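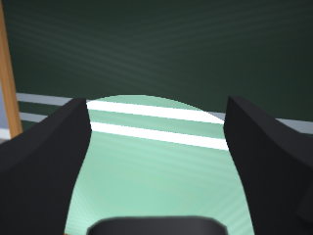

Condevau fica no fim de uma estrada de curvas e a visita à fábrica de loiça Petridis começa às 10, com ou sem atrasados. Chegámos atrasados. Portas abertas só em agosto, entrada livre, crachá de papel que descola com o suor. Primeira sala, os vidrados. O tom da casa é um verde-menta muito pálido, o mesmo verde claro que enche o meio da imagem entre as duas peças pretas, e ao vivo muda conforme a janela. De manhã quase branco. Chamam-lhe Ornel, nome de um ribeiro que passa atrás do armazém e que em agosto é um fio de água. Perguntei pela receita, riram-se.

Depois a sala do barro. Cheiro a cave, chão escorregadio, uma senhora de bata a cortar blocos com um arame sem olhar para as mãos. O barro já não é local, vem de camião, a jazida antiga fechou. Disseram isto depressa e passaram à frente. Fiquei a pensar no assunto, é o tipo de coisa que gostava de ter ouvido melhor explicada.

Fornos: são quatro, um estava parado para obras no tijolo. O maior coze durante a noite e abre-se ao fim da manhã. Calor de fugir mesmo com a porta fechada. O guia falava baixo e com os ventiladores ligados perdi metade, apanhei que a primeira cozedura é a que dá mais quebras e que os cacos vão para uma empresa chamada Skukbridge, que os mói para pavimento. Bonito destino, pensando bem. Há um bocado de passeio feito com isso mesmo à entrada, pisei-o duas vezes sem dar por nada.
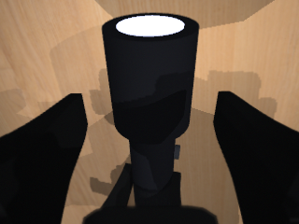

Panagiotis Mavromatis

A parte de que gostei mais foi a pintura à mão. Seis pessoas numa mesa comprida, rádio ligado, pincéis fininhos. Uma delas faz a risca azul da borda há mais tempo do que a fábrica tem este telhado, palavras dela. Roda o prato com a esquerda, o pincel parado na direita, e a risca fecha certa. Deixaram os visitantes experimentar num prato de refugo. O meu ficou uma vergonha, trouxe-o na mesma.

Almoço na cantina, 7 euros, sopa de feijão e peixe frito. Fila grande. Quem for em família que vá comer cedo ou leve sandes, há sombra no pátio mas poucos bancos. A sopa estava boa, o café nem por isso.

De tarde, o pequeno museu. Moldes de gesso, catálogos velhos, uma fotografia dos operários à porta com o chefe muito direito ao centro. As legendas só em francês, e algumas caídas atrás da vitrina. Faltam datas. Pena, porque a coleção merecia, sobretudo as terrinas, com tampas em forma de couve que me fizeram lembrar a casa da minha avó. Fiquei lá cerca de 7 minutos antes de nos chamarem para a loja, foi pouco.

Loja: preços de fábrica nos pratos com defeito, o resto caro. Comprei duas tigelas e uma saladeira que agora tenho de meter na mala de cabine, logo se vê. Embrulham bem, em jornal, mas sacos não há, levem um.

Para quem quiser ir: autocarro da estação, o útlimo de volta sai às 17h40 e não espera. Inscrição por telefone, atendem melhor de manhã. Sapatos fechados obrigatórios na zona dos fornos, mandaram para trás um casal de chinelos. Estacionamento em terra batida do lado do ribeiro, cheio antes das 11.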